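Notebook, two-arm bench, Stunell workshop
04/11/2021

Kitchen layout again, wrist cameras on both arms plus the fixed camera. Goal for the day was to get the bowl approach repeatable before adding anything that has to be lifted with a lid on it.

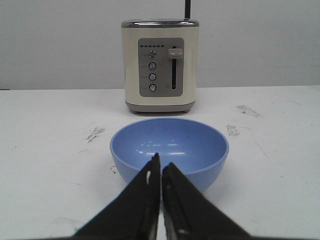
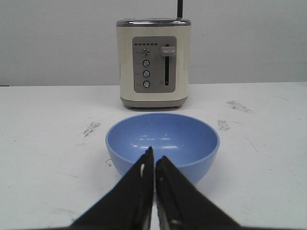
Wrist view, toaster at the back, light blue bowl in front of it.
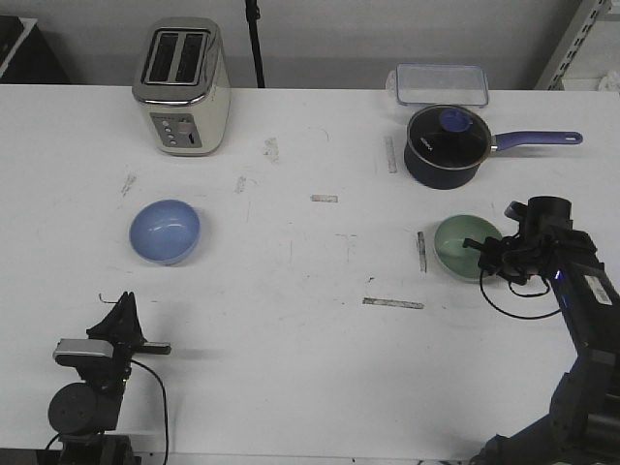
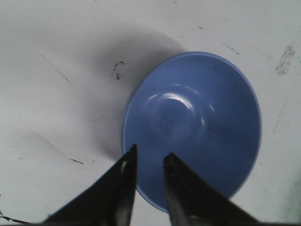
Entry by Wenceslao Lagos, with corrections from Ivana Villalba

Left the toaster lever up and the toaster unplugged. It is only there as something to avoid for now. Same for the saucepan and the clear container at the back right.

Camera exposure: glare inside the bowls is still the main problem. The bright patch at the bottom of the blue bowl gets picked up by the rim finder as if it were part of the edge. Ivana masked everything inside the fitted ellipse and the fit settled down. Cost is 90 ms per pass, acceptable at the speed we run.

The scuffs on the table also give false edges. Tried wiping with the Urrutia cleaner, no real change. Either we repaint or we cover it with a matte sheet. Drikwood sells one in white, 1,320 mm wide, and the table would need a little trimmed off one side of that. Not ordered yet.

Gripper: stop position for nearly closed is now 1,707 counts on the left arm. Was set by eye before. The right arm still uses the old value and needs the same treatment. Do it with the fingers clear of any bowl.

Approach height: started the descent at around 300 mm above the table. Lower than that and the toaster crowds the top of the wrist view, so the fit has less plain table to work with.

Cables: loop under the right wrist hangs too low for my liking. Needs a clip further up the arm. Check the left one at the same time.

Config saved in the Stasuvlow folder under today's date. Old one kept next to it, do not delete until the right arm is done.

To do
Right gripper stop
Cable clips, both arms
Ask Ivana about the mask when two bowls are close together
Decide on table cover
Pull up the old tape marks we don't use anymore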